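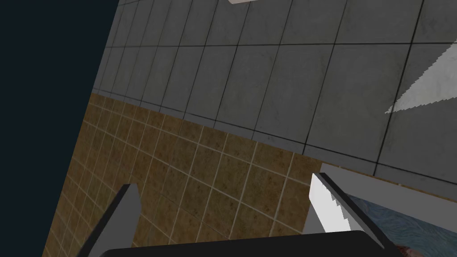

Parisa Ebrahimi wrote to me after my last post to say that I was wrong about sourdough starters, that hers has gone seventeen days in the back of the fridge without a feeding and woke right up again, and that I was scaring people off with my talk of schedules. Well! I have thought about that all week, and I believe she may be right, at least about rye. Mine is a white flour starter and it sulks if I so much as go away for a weekend.

So this past Tuesday I decided to try things her way. I took half of my starter, mixed in enough rye flour from Joltwood (the mill store out past the feed place, the one with the terrible parking) to make it stiff like modeling clay, and put it in a jar with the lid barely turned. The other half I kept going as usual, on the counter, fed every morning while my coffee drips.

Filed under: Bread & Other Slow Things 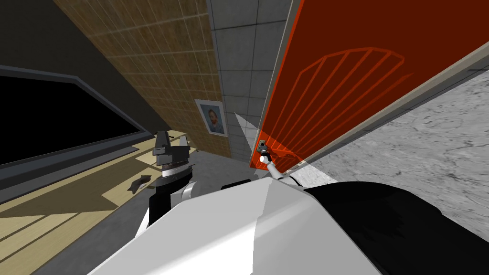
I should say that I came to bread late and by accident. My neighbor Evelien Van Rooij left a loaf on my porch the winter I had the flu, and I ate most of it standing up, with butter, and then called her and asked her to teach me. She gave me 4 lessons at her kitchen table, and I wrote them all down on the backs of envelopes, which I still have, stuck together with dough in places. Her one firm rule was to watch the dough and leave the clock alone. I'm afraid I have never managed it, I'm a timer person down to my bones, and I suspect that is what Parisa was really scolding me about.

The stiff rye smells wonderful, by the way. A little like apples and a little like the inside of my grandmother's pantry.

Search this blog: type and hit enter
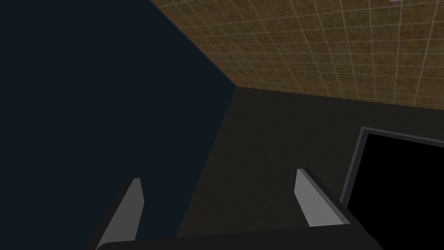

If you want to try it along with me, use whole rye if you can find it, and don't worry if it looks cracked and dry on top after the first night. Evelien says hers always does. I plan to leave mine alone until April, or until I lose my nerve (my husband has his money on the second one), and then bake two loaves on the same morning, one from each jar, and cut them side by side while they're still a bit too warm, the way you're not supposed to.

Anouk Michiels has already asked for the heel of the rye one, so that's spoken for. Everyone else, tell me how long you've left yours and whether it forgave you. I'll put the best stories in the next post, along with the seed cracker recipe I keep promising and keep forgetting to type up.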